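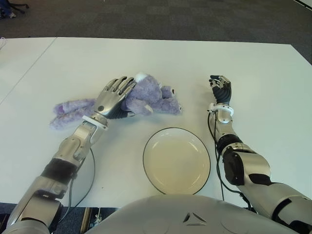
4 min read

The case against the default tolerance block

Most drawing templates carry a small table near the title block. It says that unless otherwise specified, dimensions to one decimal place hold to one limit, dimensions to two places hold to a tighter one, and angles hold to half a degree. The table was put there to save time. My position is that it should be removed from any template used for parts under 300 mm, and that every dimension which matters should carry its own limits.

The usual defense of the block is that it provides a floor. An unmarked dimension is still controlled, the shop can still be held to something, and the inspector has a number to write down. All of this is correct. The trouble lies in how the number is chosen. With a decimal-place convention, the tolerance on a feature is set by how many digits the drafter typed. A hole position entered as 12.50 is ten times as expensive as the same position entered as 12.5 in some of the templates I have worked with, and the difference often comes from a display setting in the CAD package.

I reviewed the drawings for the Memumeck valve body last year. The set had 767 dimensions. Of these, 54 had an individual tolerance or sat inside a geometric control frame. The rest fell under the block. I asked Eglė Vanags, who had designed the body, to mark which of the unmarked dimensions affected sealing, assembly or flow. She marked 17. Those 17 were being held to a limit chosen years earlier by someone laying out a sheet border, and in four cases the limit was looser than the stack-up allowed. The parts had been assembling anyway, since the shop at Kotness runs well inside its limits on that machine. Moving the job to a second supplier would have exposed the problem at once.

The opposite error costs more and is noticed less. An outside profile that touches nothing, seals nothing and is painted afterward does not need two-decimal control. If the block applies it, somebody has to measure it. At Rulta the first-article report for a bracket listed 51 characteristics, and the inspector spent most of a shift on them. I would have asked for nine. The report was thorough and told the customer very little about whether the bracket would fit.

Folke Blomqvist has argued with me on this point for years, and his objection deserves a proper answer. He holds that designers will not assign tolerances individually. They are short of time, they are not trained for it, and if the block disappears they will leave dimensions bare. A bare dimension is worse than a lazily toleranced one. He has seen drawings go out in that state and has seen the resulting arguments over who pays for scrap.

I accept the risk. I do not accept that the block removes it. What the block does is make an unconsidered dimension look the same as a considered one. A checker looking at a sheet with no block can find the gaps in a few minutes. A checker looking at a sheet with a block sees a complete drawing.

There is a workable middle course, and I would rather see it adopted than see the block defended for another decade. Put a general profile tolerance in the notes, referenced to a full datum system, and make it wide. One millimeter is suitable for most machined parts in this size range. The model supplies the nominal geometry. Anything that needs better than one millimeter must be called out on the sheet. The floor is still there, the contract is still enforceable, and a wide default has the useful property of making designers nervous. They look at it, decide the bore cannot possibly be allowed to wander that far, and add a control. That decision is the one the old block was letting them skip.

The datum reference is not optional. A plus-or-minus block says nothing about where a measurement starts. Two inspectors can take the same part, pick up different edges, and report different values without either of them making a mistake. Sølve Vik had this happen on the Sima housing, where the casting draft shifted the pickup point by more than the tolerance being checked. The disagreement went on until May and was settled by adding a datum target that should have been on the first issue.

Software vendors could help by shipping templates with the table empty. Some already allow it to be suppressed, three menus down. In the meantime, anyone who maintains a company template can delete the block, write the profile note, and reissue the sheet in an afternoon. Existing drawings should be left alone until they come up for revision. Reopening released drawings purely to change the default creates a large amount of document control work, and the parts already being made from them will not change.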